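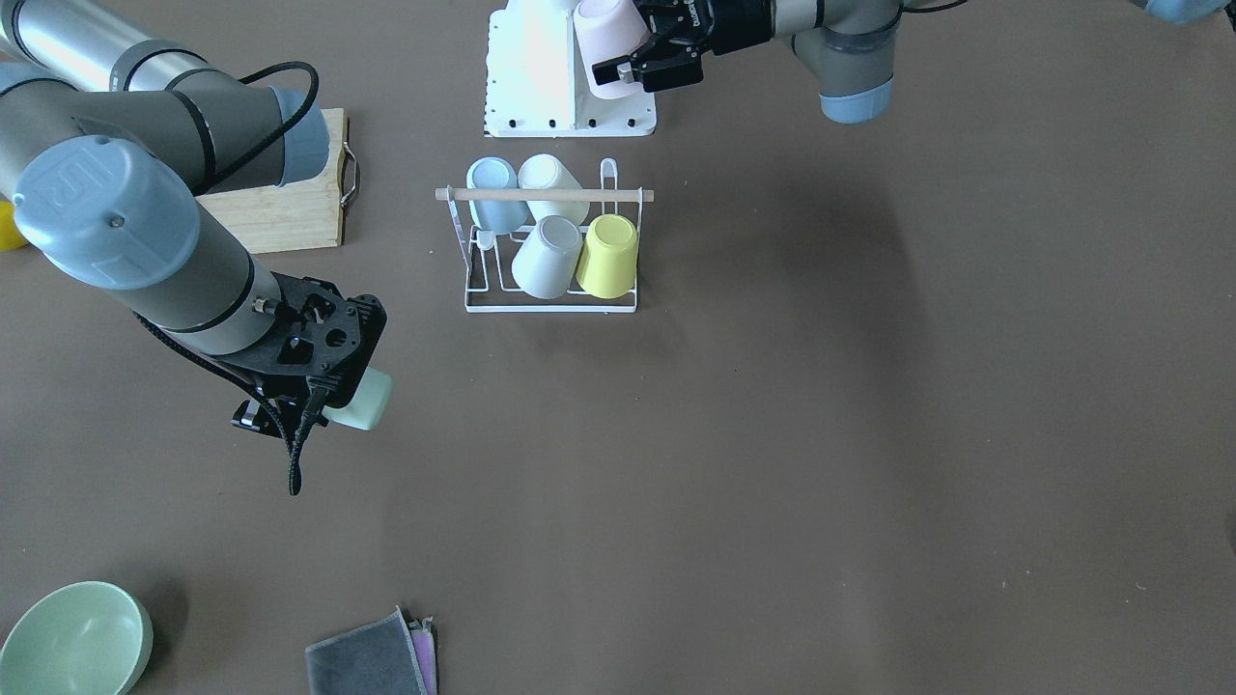 **Cups on a wire rack keep a ring of water at the rim – drain longer, or change the rack?**

Posted by Ksawery Zieliński

I have a white wire cup rack with a horizontal wooden dowel across the top. Cups go on it upside down, some behind the dowel and some on the lower wire tier in front. It sits directly on the table, no tray underneath.

Two problems.

1. Cups left overnight on the front tier still have a line of water along the rim at 7 a.m. The back row is dry by then.
2. The dowel has gone rough and slightly gray where the cups touch it. I bought the rack in October, so it is not old.

I tried a folded dish towel under the rack. The table stays dry but the towel smells after a day. Kitchen is small, window usually closed. Cups are the ordinary straight-sided kind, washed by hand in warm water with whatever soap is on sale.

Is this a spacing problem or a material problem? I would like to keep the rack if possible. I also dry bowls next to it, on the bare tabletop, and those are worse.

---

Waldemar Czarnecka

Mostly airflow. A cup held straight upside down with its rim close to a flat surface traps humid air, and the last of the water collects at the lowest edge. Your back row probably sits at a slight angle against the dowel. The front row probably sits level. Tilt fixes most of it.

What I would do, in order:

- Rinse in the hottest water your hands tolerate. A warm cup dries faster than a cold one.
- Shake each cup once over the sink before racking it.
- Raise the front feet of the rack with 2 mm rubber pads. That is enough slope for the water to run to one point on the rim and drop off.
- Leave a gap between neighbors. If the cups touch, water stays at the contact point.

For the dowel: the finish has worn through and the grain has lifted. Take it out if it comes out (on most racks of this type it is held by friction or one screw at each end). Let it dry for two days, sand lightly with the finest paper you have, wipe off the dust, and apply food-safe mineral oil. Wait an hour, wipe, and repeat the next day. Mine needs this twice a year. If there are black spots that do not sand out, replace it. Any hardware store will cut a length of dowel, but measure the diameter first.

Drop the towel. Use a shallow tray you can empty, or a ridged silicone mat. Bowls should be propped against something at an angle. Flat on a tabletop they seal against it and will not dry in any reasonable time.

---

Rolgate

just dry them with a cloth, takes a minute

---

Ustow87

Agree with the tray. I disagree on mineral oil for a part that gets wet every day – it washes out in a few weeks. I used a hard wax finish on mine, two thin coats, and have not touched it since last winter. Check that the tin says it is suitable for food contact once cured, and give it the full curing time before you put cups back.

Also check the wire. If the white coating has chipped where the cups rest, the steel will rust and mark the rims.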